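The Room in Fenden

When Wulan Tjoa came back to Fenden, the bus driver put her suitcase on the gravel and asked if somebody was meeting her. She said yes. It was not true, but he was a kind man and already late.

Her aunt Ilham had kept the upstairs room for her. The letter said only this: the room is ready, the key is with Mr Khoo, do not pay him anything. 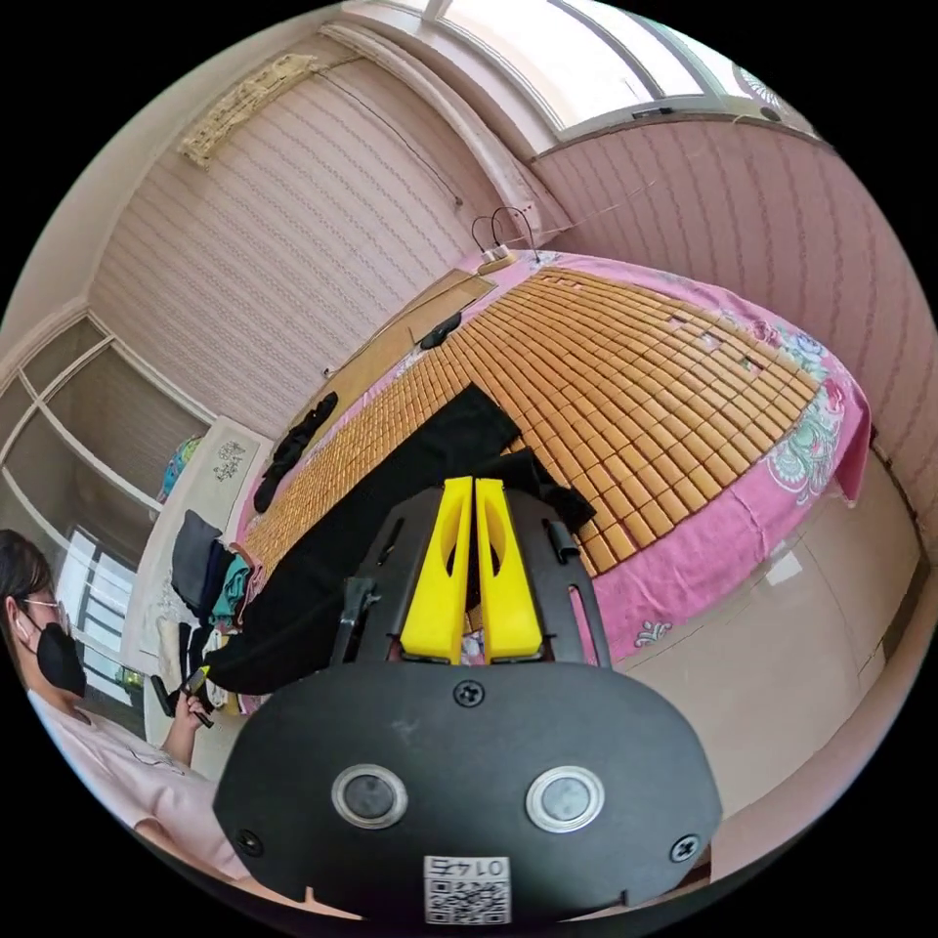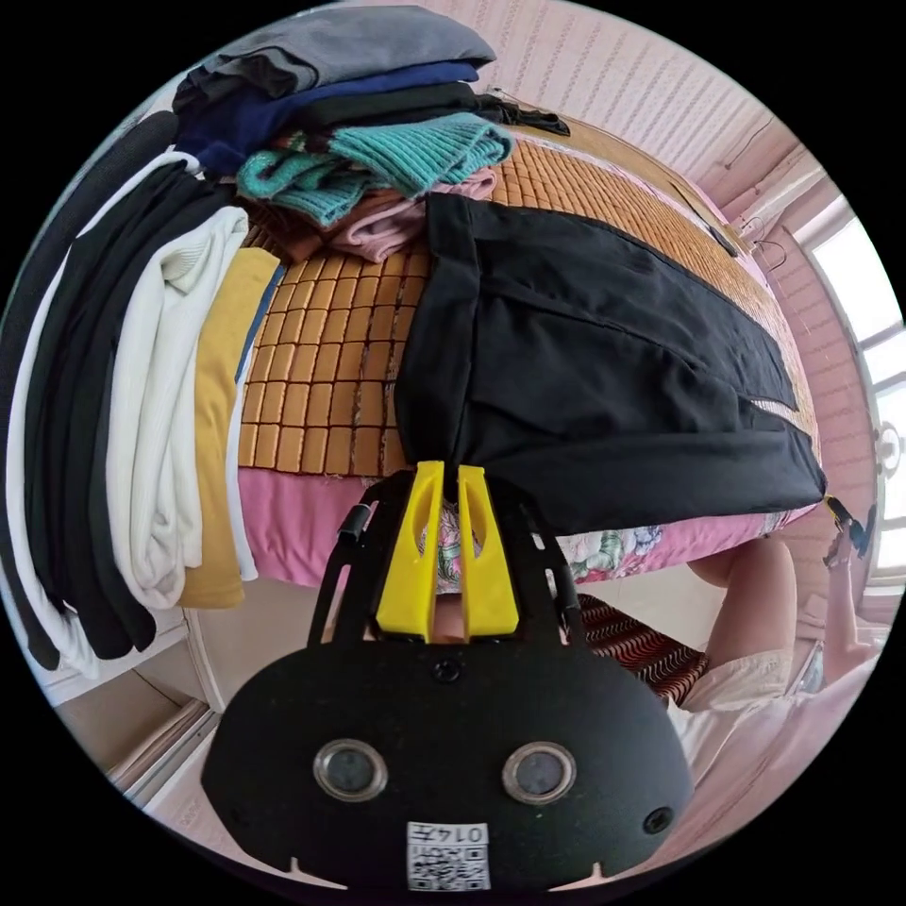 Mr Khoo lived behind the petrol station and he had become very small. He searched in three drawers before he found the key.

"Your aunt told me you are an engineer now," he said.

"I was a surveyor. For Landbridge. I finished in September."

"Finished, or they finished you?"

She thought about it. "They closed the office in Sallel. There were 400 of us."

He nodded as if he had known each one of them. Then he gave her the key, and also a jar of pickled mango, and she understood that the mango was the thing she must not pay for.

The house smelled of camphor and old rain. Aunt Ilham was asleep in the chair by the kitchen window with the radio speaking softly about the price of wool. Wulan did not wake her. She put the jar on the bench, filled the kettle and took two cups from the cupboard, the green one and the one with the repaired handle.

"You are late," said her aunt, with closed eyes.

"Twelve years, Auntie."

"I meant the bus." Ilham opened one eye and looked at the jar. "He gave you the mango? He never gives me the mango."

Wulan began to laugh, and she had to hold the edge of the bench. Outside, the neighbour's dog was barking at the hills. The kettle was nearly boiling, and her aunt was already asking for a spoon.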